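Second Stoppage on the Clastitz Cell, and a Fix That May Not Be One

By Brodie Lowther
December 27, 2018

Readers of the October issue will remember that Zurnstead put its two-arm bagging cell back to work after the first hand-over fault, with a promise that the trouble had been "tuned out." It has now stopped again. The fault report went round last week, it runs to 15 pages, and I have read all of them so that you don't have to.

The short version is this. The Clastitz cell is supposed to take pieces of imitation produce out of a basket, pass them between arms if needed, and put them in a bag. On the run in question the left arm closed on a piece, the right arm closed on the same piece, and neither one let go. The controller went on asking both arms to move. Something had to give, and what gave was a finger mount on the left gripper. It cracked at the screw. A bit of it landed on the table and the arm kept going for 2 seconds before the force limit tripped.

Two seconds doesn't sound like much. Anyone who has reached into a cell to straighten a bag will feel differently about it.

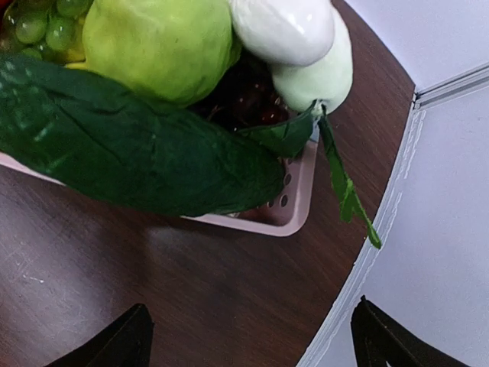 The produce basket as the wrist camera gets it, gripper open.

Zurnstead's explanation is that the vision was at fault. According to the report, the wrist camera view is crowded, with a big dark leaf lying across much of the basket and other pieces tucked in around it, and the software took two pieces for one. That upset the pick order, the pick order upset the timing, and the timing put both grippers on one item with no agreed owner. The proposed remedy is a new detection model, trained on 4,000 more labeled views of the basket.

I have no quarrel with better detection. The basket is a hard thing to read. Greens lie on top of fruit, a leaf hangs out over the rim, and the dark red fruit in the middle sits in shadow. I wouldn't want to sort it from above with one eye either. But a bad guess about what is in a basket should end in a missed pick or a dropped lemon. It should not end in two arms pulling against each other until plastic breaks. Those are separate problems and the report treats them as one.

Tipene Tamihana, who looks after the cell on the late shift, is more blunt about it. "The camera didn't break the finger," he told me. "The arms did. If the right side grabs before the left side has been told it can let go, then it doesn't matter if it's looking at a tomato or a brick."

He also pointed out something that appears only in a table at the back of the report. The release signal from one arm to the other is sent once. If it goes missing, nothing sends it again, and there is no time limit on the wait. Both arms simply hold. That would be fine if they were standing still, but the lift toward the bag is queued separately and starts anyway.

The pass itself is a close one. The two grippers come right up to each other over the bag with a small tomato between them, and there is not much room for either arm to be wrong about where the other one is.

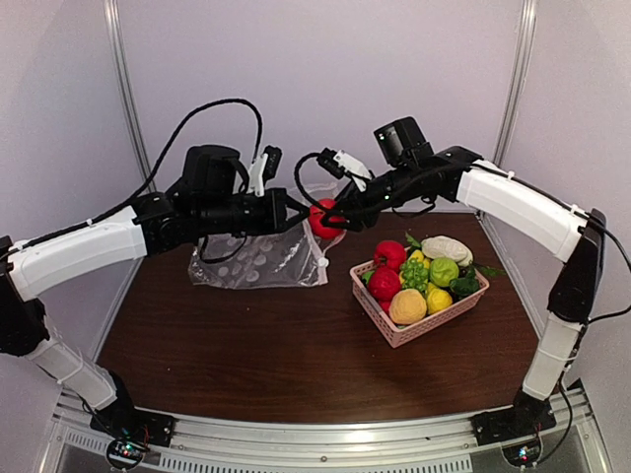
SAFETY NOTES

The official line is that no one was at risk, as the cell is not meant to be entered while running. I'd like to believe that. The same report says the operator's log shows the bag being reopened by hand between cycles, with the program paused and the arms still powered. A pause is a software state. So was the release signal, and we have just seen how well that held up.

Until we hear otherwise, these are the working rules for our floor, agreed with Tipene:

Hit the stop and wait for the arms to drop out of drive before you touch the bag or the basket. Pause does not count.

If both grippers are closed on one piece, don't try to pull it free. Stop the cell, then open the right gripper first from the panel, then the left.

Check the finger mounts for hairline cracks at the start of each shift. Run a fingernail round the screw holes. If you can feel a line, change the part and write it down.

Wear eye protection when you watch a run up close. I know, I know. The broken bit was small, but it moved.

Grimshaw, who supply the mounts, have offered a thicker version. It will take longer to crack. I am less sure that is good news, as the thin one was at least failing before anything more expensive did.

What Zurnstead has tested so far is 200 cycles with the old detection model and a lower grip force. All of them finished without a fault. That looks fine on a slide, but the basket was laid out by hand with space between the pieces, and the report admits as much in a footnote. The cell doesn't get a tidy basket in daily use. It gets a heap.
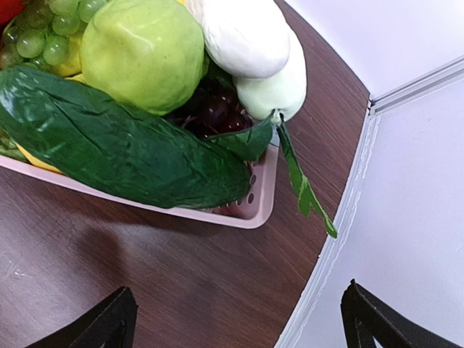 What we have asked for

We sent Zurnstead a short list and copied in Finix, who wrote the arm-to-arm messaging. We want the release signal repeated until it is answered. We want a time limit on the hold, with both arms stopping dead when it runs out. We want the lift locked until one gripper reports open. And we want the test run done again with the basket piled up the way it normally is, leaves and all, with the raw logs sent over along with the summary.

Finix replied the same day and said the repeat signal is a small change. Zurnstead has said it will "review the request alongside the vision work," which is more or less what it said in October.

The cell stays on reduced speed for now. If you have seen both grippers hold the same piece on your shift, even if it cleared by itself, please write it in the book and let Tipene know. Two people have already told me it happened to them and that they didn't think it was worth reporting.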